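Member notes: picking a graphics card for the club machines

A few members have asked what we ended up putting in the shared computers, and whether the same parts would suit them at home. Babita Lodhi did the swap over in March and kept notes, so this item is mostly hers, tidied up a little for the newsletter.

The old cards were Telix boards with 2 GB of memory. They were fine for browsing, older strategy games and the occasional bit of photo editing. They struggled with anything released lately, and two of them had fans that rattled whenever the case was moved. The drivers had also stopped getting updates, and that was the main reason for replacing them. A slow card is annoying, but a card that crashes after every system update is a nuisance for everyone who books the machine.

We looked at two replacements in the end. The first was a Jitex card with a single fan and no extra power plug. It draws everything it needs from the slot, so it goes into almost any desktop, including the small office ones people buy second-hand. The second was an Ultow card with two fans and a six-pin power connector. It is faster, but it is also longer, and in one of our cases the end of it sat hard against the drive cage.

Babita ran both at 1080p in the three games that get booked most often. She left the settings on medium, turned off vertical sync and played the same section each time. The Jitex card stayed close to 60 frames per second in the racing game and dropped into the forties in the open-world one when the weather changed. The Ultow held 70 in the open-world game and 100 or better in the racing one. On our older monitors, which top out at 60 hertz, you would have trouble telling them apart most of the time.

Textures made more difference than she expected. On high, the Jitex card stuttered each time a new area loaded. Going back to medium fixed it, and the game looked much the same from a normal sitting distance. If you only change one setting on a modest card, start with that one. Shadows would be the next to turn down.

Noise matters in our room with several machines running side by side. The Jitex fan is quiet on the desktop and has a thin whine under load. The Ultow spins its fans down completely when idle, then comes up to a lower sort of hum at 2000 rpm. Most people preferred the hum.

We put the Ultow cards in the two tower cases and the Jitex cards in everything else. The tower with the tight drive cage had its unused bay removed, which took four screws and gave plenty of clearance.

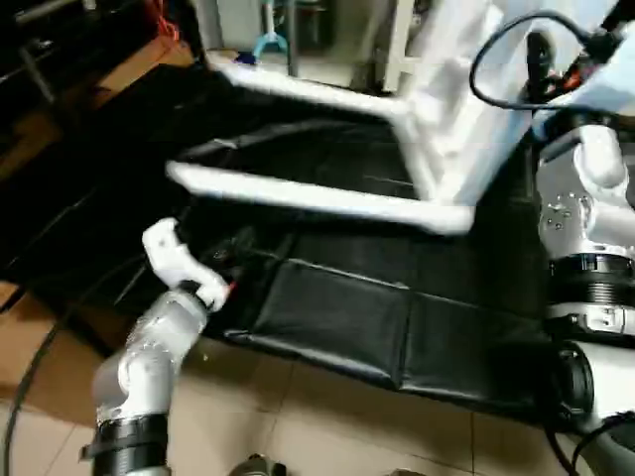 Gripper at the edge of a black padded panel.

If you are doing this at home, check the power supply before you order. The label on the side lists the total wattage and what it can deliver on the 12-volt line. Some older office desktops have a supply with no spare connectors at all, and adapters are a poor way around that. Measure the length of the space as well, from the back plate to whatever is in front of it, and allow a bit extra for the cable.

Remove the old driver before you shut down to change the card. Babita skipped this on the first machine and spent an evening with a black screen after login. Starting in safe mode and uninstalling it from there sorted it out, but it is quicker to do it in the right order.

The benchmark numbers for each machine are in the blue folder beside the printer. They were all recorded with the Uniyal test utility, version 2, using its default run. If you try the same test at home, close your browser first, and let it go through the full loop before you write anything down. The first pass nearly always scores higher while the card is still cool.

The old Telix cards are free to any member who wants one for a spare machine. The two with noisy fans are marked with tape. Leave your name on the sheet at the front desk, and Babita will have them there from 7 p.m. on the next open night.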